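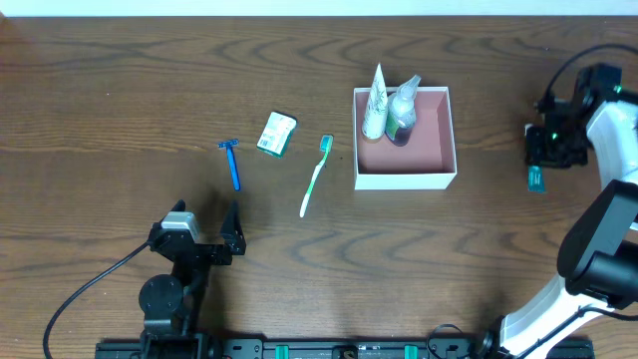
Two robot arms, one table, and a box that still has plenty of room in it.

Meet the Cliltberg Pair, the Robot That Packs Your Bathroom Bag

Have you ever gone to stay at your grandma's house and found out at bedtime that your toothbrush was still at home? It happens to grown-ups too, I promise. Packing is one of those jobs that sounds easy until you're the one doing it. So when a company called Cliltberg told us they sell a set of two robot arms that can learn to pack, we wanted to know how on earth a machine does a thing like that.

The set is called the Cliltberg Pair. It comes as two arms that fasten to one long black rail, so they always stay the same distance apart. Schools and science clubs can buy it, and some libraries lend it out by the week. It is meant for kids ten and up, with a grown-up helping.

What are the arms made of?

Think about your own arm for a minute. You have a shoulder, an elbow and a wrist, and each one lets you bend or turn. A robot arm has joints too, and inside each joint there is a motor. Cables carry power and messages, a bit like the nerves that run down to your fingertips.

At the end of the arm is the gripper, which is the robot's hand. Look at the one on the left. It has just two fingers, and they are spread wide apart. Two fingers may not seem like many! But try picking up a pencil with only your thumb and one finger. You can do it, can't you? The gripper on the right is holding something small and teal between its fingers.

Why is packing hard for a robot?

You know a toothbrush when you see one, even if it's upside down under a towel. A robot has to learn that. It also has to learn that every object wants to be held in its own way. A toothbrush is long and thin, so it's best to grab it by the handle. A little soap box has flat sides and corners, and if you squeeze too hard you'll crush it. A spray bottle can tip over if you let go too soon. And a razor (grown-ups only, please, even when robots are around) has one end you really don't want to touch.

Then comes the box. The toothpaste and the spray bottle are standing up together in one corner, and that leaves lots of pink floor for everything else.

How does it learn?

Bindu Subramaniam, who teaches robot classes with the Pair, explained it to us this way: "It's like learning to tie your shoes. Somebody shows you, and shows you again, and one day your hands just know." A person guides the arms through the job while the computer remembers every move. For a simple job, she likes to record 100 tries. For a hard one she goes up to 200, with snacks in between.

Is it any good?

We liked it a lot. The instruction book is 61 pages long and has big, clear drawings, and the practice lessons start with easy things like sliding a block. The arms move slowly, and that can feel like forever when you're excited, but slow is a good speed for learning. We do wish the rail were lighter, as it took two of us to lift it onto the table.

Try it yourself

Put a few things from your bathroom on a table (no razors!) and find a small box. Now pack it using only two fingers on each hand. Which thing was the trickiest to pick up? Draw it, and write down where you had to hold it.

Written by Annapurna Mathew
April 25, 2018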